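Growing Microgreens on a Kitchen Counter

If you have never grown anything in your life, start with microgreens! I mean it. I killed a cactus in college and a mint plant after that (mint, the stuff people can't get rid of), and I now have fresh radish and pea shoots going all year on a counter next to the toaster. They're fast, they don't need a yard, and you get to eat them before there's time for much to go wrong.

This page covers the way I do it, with soil, in shallow trays, under one cheap shop light. There are fancier ways. I've tried a few of them and come back to this one.

What you need

Two shallow trays per crop, one with drainage holes and one without. The one with holes sits inside the one without, so you can water from underneath. Anything an inch or two deep will work. The standard nursery size is bigger than most people want for a first try, so look for the half-size or quarter-size ones.

Potting mix. Plain, fine, no big chunks of bark. If yours is chunky, push it through a colander you don't plan to cook with again.

Seeds sold for sprouting or microgreens. Please don't use the leftover packets from the garden center rack unless you know the seed is untreated. Some garden seed is coated with fungicide, and you'll be eating these plants very young.

A spray bottle, a light or a bright window, and something heavy and flat. I use a tile.

Picking your first seeds

Radish. Always radish first. It comes up in a couple of days, it shoulders its way through soil like it has somewhere to be, and it tastes like a radish with the volume turned down. Broccoli is nearly as easy and much milder, which makes it good for kids. Peas and sunflowers are wonderful, big and crunchy and sweet, but the seeds have to be soaked first and they can get moldy if you rush them.

Save basil and cilantro for later. Basil seed turns to jelly when it gets wet (perfectly normal, still startling) and cilantro takes its own sweet time. I love both, and I still lose a tray of cilantro now and then.

My friend Nomvula Mtshali grows nothing but red cabbage, and I have to admit the purple stems look amazing on a bowl of soup.

Soaking

Small seeds like radish, broccoli, cabbage, kale and mustard don't need soaking. Skip it. Wet small seeds clump together and you can't spread them evenly.

Big seeds do. Put peas or sunflower seeds in a bowl, cover them with plenty of cool water, and leave them for 8 hours. I do mine at breakfast and plant after work. Peas swell up a lot, so use a bigger bowl than you think. Drain them, rinse them until the water runs clear, and plant right away.

Filling and sowing

Put the potting mix in a bucket and stir in water until it feels like a wrung-out sponge. If you squeeze a handful and water streams out, add more dry mix. Doing this before you fill the tray is so much easier than trying to wet dry mix from above, where the water just beads up and rolls to the corners.

Fill the tray with holes to just under the rim. Level it with your hand or a scrap of cardboard, then press gently so the surface is flat. Don't pack it down hard.

Now sow, and sow thick. Thicker than feels right if you're used to regular gardening. For small seeds you want the surface well covered with a bit of soil still showing between them, and no piles. For peas, a single layer with the seeds almost touching. I shake small seeds out of an old spice jar, going across the tray one way and then the other, and I hold back a pinch to patch the bare spots at the end.

Mist the seeds well. You don't need to cover small seeds with soil. I don't cover peas either, though plenty of growers do.

The blackout

This is my favorite part, and it sounds completely backward the first time you hear it. Turn an empty tray upside down or set one flat on top of the seeds, and put your tile on it. The weight keeps the seeds pressed against the damp soil, and the roots grab hold instead of pushing the seeds up into the air. The sprouts don't mind. Radishes will lift the whole stack! I came downstairs once at six in the morning and the tile was visibly tilted.

Check once a day. Lift the cover, mist if the surface looks dry, put the cover back. When most of the sprouts are up and pushing, take the weight off. For radish that's usually day two or three, for peas a little later.

You'll see white fuzz on the roots around this time. Don't panic and throw it all out, as I did with my first tray. Those are root hairs. Mist them and they lie flat and seem to vanish. Mold doesn't vanish. It looks like cobweb, it spreads over the tops of the seeds, and it smells musty.

Into the light

Once the cover is off, the sprouts will be yellow and a bit sad. Give them light and they turn green within a day, which still makes me happy every single time.

A bright window is fine in May. In January mine wasn't, and everything leaned toward the glass and fell over. I bought a shop light and hung it on two chains above the counter, close enough to the trays that the plants don't stretch. Plug it into a timer so you don't have to think about it. If you do use a window, turn the tray around every day.

Watering from below

From this point on, stop misting. Lift the planted tray, pour a little water into the bottom tray, and set the planted one back in. The soil will drink it up through the holes. Come back in half an hour and pour off whatever is left.

How do you know when to water? Pick the tray up. A dry tray feels surprisingly light, and after a few days your hands just know. My neighbor Tshepo Botha weighs his on a kitchen scale and writes it on the wall calendar (his first full tray came in at 967 grams, he was very proud), and that works too.

A small fan on its lowest setting helps a lot if your kitchen is humid. Point it past the plants and not straight at them.

Harvesting

Radish and broccoli are ready when the first pair of leaves is wide open and flat. For me that's day 9, give or take the weather. Peas go longer, until they're as tall as your hand is long and starting to throw out tendrils. Cut them before they get stringy.

Don't water on harvest day. Dry greens keep far better in the fridge. Use sharp scissors, hold a small bunch by the tops, and cut just above the soil line so you don't bring up grit. If you're eating them that night, rinse and spin them. If you're storing them, leave them unwashed in a container lined with a paper towel and wash each handful as you use it.

Peas will sometimes grow back if you cut above the lowest leaf. Radish won't. Dump the radish soil and roots into the compost, or break it up in a corner of the yard.
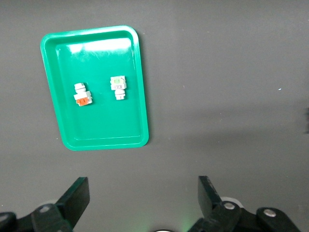 Can I use the same trays again?

Wash them between crops with hot soapy water and a brush, rinse them well, and let them dry completely before you refill them. If the last crop had mold, wipe them down with white vinegar too. Thin trays crack at the corners after a while, and a cracked one can still serve as a blackout cover.

When something goes wrong

Patchy growth almost always comes from patchy sowing or a dry spot. Check that your tray is sitting level. Mine wasn't, for weeks, and one end was always thirsty.

Long, pale, floppy stems mean not enough light, or too many days under the cover. Lower the light and uncover sooner next time.

Mold means too wet, too thick, or not enough moving air. A small patch can be scooped out early on if the rest looks clean. If it has spread, toss the tray and start over. You're out a spoonful of seeds and a few days.

Seed hulls stuck on the leaves are mainly a sunflower problem. Mist the tops, wait a few minutes, and brush your palm lightly back and forth over them. Most will drop off. The rest you pick out while you watch TV.

Keeping it going

Start a second tray when you uncover the first. That's the whole trick to having greens all the time, and it's easy to forget when you're excited about the first batch. Put a strip of masking tape on each tray with the seed name and the day you sowed it. Radish and broccoli look a lot alike for the first few days, and they do not taste alike on a peanut butter sandwich.

Next I want to try shiso, and maybe beets if I can be patient with them.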